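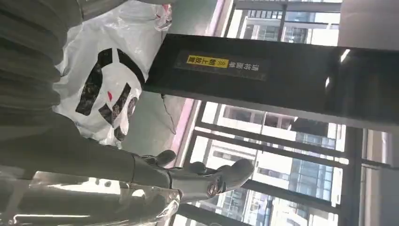

One reader wrote in after the November issue to say that our coverage of grasp planners had gone soft, and that if Sillex wants credit for "handling anything you can pick up," somebody should ask what the planner does when it has no idea what it's looking at. The reader had tried an earlier release and found that it answered every question with the same confidence, including the ones it got wrong.

Fair enough. We spent part of this spring with the new version of Stuvden, the planning layer Sillex sells on top of its perception stack, and the complaint holds up better than the sales page does.

The pitch goes like this. You mount a small camera near the hand, feed the view to Stuvden, and get back a ranked list of grasps with a score next to each. The controller takes the top one. If the score drops while the hand is closing in, the planner is supposed to stop, look again and propose something else. Sillex calls this "continuous doubt," a phrase I would like better if I had seen more doubt.

Thin plastic is where it goes wrong for us. A knotted bag has one good place to hold it and a great many bad ones, and the printing on the side makes things worse. Bold black graphics on white read to the segmenter as separate objects. In our logs Stuvden split one bag into 3 parts, scored each part as a solid thing with a nice flat face, and picked the largest. A person would go for the knot. The planner had the knot in its list, in sixth place, with a low score and a note that the region was "partially transparent, low certainty." It was uncertain about the right answer and sure of the wrong one.

Sillex support told us the scores aren't probabilities and shouldn't be read that way. Then why are they shown to two decimal places? The documentation for the threshold setting says 80 is a good starting value. It doesn't say 80 of what. We tried lower and got a hand that would close on anything. We tried higher and got a hand that hovered. There may be a sweet spot for each kind of object, but a setting you have to retune for each kind of object is a long way from "anything you can pick up."

Windows are the other problem. With bright daylight coming through a glass wall, auto exposure swings every time the wrist turns, and dark fabric goes to a flat smear that the depth estimate fills in with whatever it likes. We locked exposure by hand and things got calmer. The option exists, and it's buried in a config file with a comment that says "for debugging." Gloss is just as bad. Polished metal and shiny black panels throw back pieces of the room, and the map fills up with obstacles that have nothing behind them. The planner then routes the arm politely around a reflection.

Some credit where it's due. The logging is very good. Every proposal is kept along with the view it came from, the pose of the wrist and the reason a grasp was dropped, and you can step through a run backward. Replaying old runs against a new model takes one command and worked the first time. I can't say that for Sekis, which we used before and which lost half its timestamps whenever the disk got busy. Anyone whose main job is finding out why a grasp failed could make a case for Stuvden on the logs alone.

I'm less taken with the benchmark. Sillex reports results on the Mockus set, 2195 recorded grasps, and the numbers look great. Mockus is mostly boxes, bottles and rigid parts on a plain surface under even light. We asked whether there was a version with bags, clothing or anything that sags, and were told one is being looked at. Until it turns up, the published score tells you how Stuvden does on boxes.

There's also the matter of the camera angle. Our wrist view comes in turned on its side, and Stuvden claims not to care. For grasping, it mostly doesn't. For reading it does. The text detector that is meant to help identify packaging found next to nothing in sideways signs until we rotated the input ourselves, and it gave no warning that it had been running on text it couldn't read.

Our license comes up for renewal in 6 weeks. We've asked for three things: a written account of what the score means, an exposure lock that lives in the main settings, and a planner that is allowed to return an empty list. The first has been promised. On the last one, support replied that customers find empty lists confusing.

If you've run Stuvden on soft goods and had better luck, send us the logs, failures included.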